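Meden Manipulation Course

The Meden Manipulation Course is a student project course in robotic grasping taught at the Caldeira technical school. It runs over two terms and is open to students in their final two years. Work is carried out mainly in simulation, with a short period on physical arms towards the end. The course takes its name from the Meden building, where the first teaching room was located, and kept the name after the room was moved to the ground floor of the workshop block.

The course is assessed by project work and by a closing contest known as the Fatach Round. It is often listed under that name in school timetables, although the two are separate: students may complete the course without entering the contest.

Contents
1 Background
2 Structure
3 Simulated work
4 Grasping tasks
5 Recording and marking
6 Fatach Round
7 Equipment
8 See also

Background

Robotics was first taught at Caldeira as part of general workshop practice. Students built small wheeled vehicles and programmed them to follow a line. Arms and grippers were not covered, as the school owned a single arm and each class had only a few minutes with it in a term.

The present course was set up by Abílio Garcia, a teacher of control and electronics, who proposed that most of the practical hours be moved to a simulator. Under the earlier arrangement a group that broke a finger joint lost the remainder of its session. In the simulator the same group could reset the work area and try again. The first intake consisted of one class. A second class was added the following year, and the timetable was changed so that both could use the computer room in the afternoon.

An early version of the syllabus included walking machines. This section was dropped after the first year and the hours were given to grasp planning.

Structure

The course is divided into 7 units. Units are taken in order and a student may not begin a unit until the log for the previous one has been signed.

Unit 1: Coordinate systems and joint angles
Unit 2: Moving the arm to a given point
Unit 3: Opening and closing the gripper
Unit 4: Grasping single blocks
Unit 5: Placing and stacking
Unit 6: Working from camera views
Unit 7: Transfer to the physical arm

Students work in groups of 2. One member controls the arm and the other keeps the log, and the roles are exchanged at the end of each unit. Groups are fixed for the first term and may be changed once, in December, with the agreement of the teacher.

Unit 4 is the longest. It takes up most of the first term and is regarded by the school as the point at which students are likely to fall behind. An extra supervised session is held at 16:00 for groups that have not finished it.

Simulated work

The simulator used on the course is Casell, a package maintained by the school and by former students. It models the arm, the gripper, a work surface and a set of loose objects. Contact between the fingers and an object is computed at a fixed time step. Students may change the friction and mass of an object but not the geometry of the gripper.

Casell provides three camera views. The room view shows the whole arm and is used for planning large movements. The side view is used for checking height above the work surface. The wrist view follows the gripper and is used in the last part of an approach, when the fingers hide the object from the room view.

Students are taught to plan in the room view and to correct in the wrist view. The wrist view gives a poor sense of distance to the table, and groups that rely on it alone tend to close the gripper too early. Unit 6 deals with this at greater length, and includes an exercise in which the room view is switched off.

The appearance of objects is kept plain. Surfaces are given flat colours and a simple texture, and lighting is placed overhead. More detailed rendering was tested but slowed the older machines in the computer room to the point where the control loop could not keep time.

Grasping tasks

The tasks in Unit 4 are based on rectangular blocks of differing proportions. Three kinds of grasp are taught.

In a flat grasp the block lies on its largest face and is held across its width. This is the first grasp attempted and is usually completed within one session.

In an edge grasp the block lies near the border of the work surface and the approach must be angled so that the arm does not meet the table. Marks are lost for any contact between the gripper body and the surface.

In an upright grasp the block is held with its long axis standing up between the fingers. The contact area is small in relation to the length of the block, so that a slight error in finger position produces a visible tilt at the far end. Students record the tilt after closing and again after lifting. A tilt is allowed in Unit 4 provided that the block stays in the grip. In Unit 5 it must be corrected before the block is placed.

Some blocks differ in colour from one part to another, which allows a group to refer to a particular side in its log. Others have a step or recess in one face. A finger that closes over a recess has less surface to press on, and the grasp point has to be moved along the block.

The recommended order of work for an upright grasp is as follows.

1. Move the arm above the block in the room view and align the gripper with the two faces to be held.
2. Lower the gripper with the fingers fully open. Stop before the palm reaches the block.
3. Switch to the wrist view. Close the fingers at low speed until both are in contact, then save a view for the log.
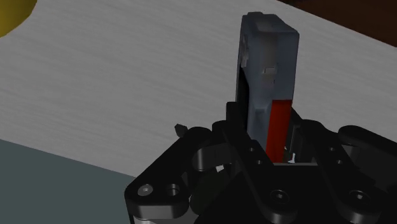 4. Read the tilt and enter it in the log. If it is above the limit given on the task sheet, open the fingers and return to step 2.
5. Lift at low speed, hold, and read the tilt a second time.
6. Lower the block, open the fingers and withdraw along the line of approach.

Step 3 is commonly repeated several times. When one finger touches before the other, the block is pushed sideways or turned, and the group has to decide whether to accept the new position or to start again. Task sheets do not state which is preferred. The log must give the choice and the grounds for it.

Recording and marking

Every attempt is stored by Casell, including those that are abandoned. A group may mark up to three attempts in each task for assessment. The stored file holds the joint angles, the gripper opening and the saved views.

The written log is marked separately. It is expected to contain the starting position of the block, the grasp chosen, the readings and a short account of any failure. Logs that give only successful attempts are returned. The log and the stored attempts carry equal weight.

By the end of its third year the course archive held some 747 marked attempts. These are used in Unit 1 as reading material for new students, with group names removed.

Fatach Round

The Fatach Round is held at the end of the second term. Entrants are given a set of blocks that has not been used in the course and must move them from one side of the work surface to the other in a fixed time. The round is run in the simulator, with a shorter final on the physical arm.

Scoring is out of 1,000 points. Points are given for each block placed and taken away for drops, contact with the table and movement outside the work area. A block placed upright scores double. Ties are settled by total path length, the shorter path being placed first.

Control programs must be handed in before the block set is shown. Entrants may change numerical settings after that point but not the structure of the program. This rule was brought in after the second contest, in which several groups had written a separate routine for each block on the day.

Equipment

The computer room holds one workstation for each group. The physical arm used in Unit 7 is kept in the workshop and is shared with the electronics course. It is fitted with a two-finger gripper, and replacement finger pads are made by students in workshop hours.

Differences between the simulated and the physical gripper are listed in an appendix to the course notes. The main ones are play in the finger joints and a delay between the close command and the first movement.

See also

Casell (simulator)
Caldeira workshop practice
Grasp planning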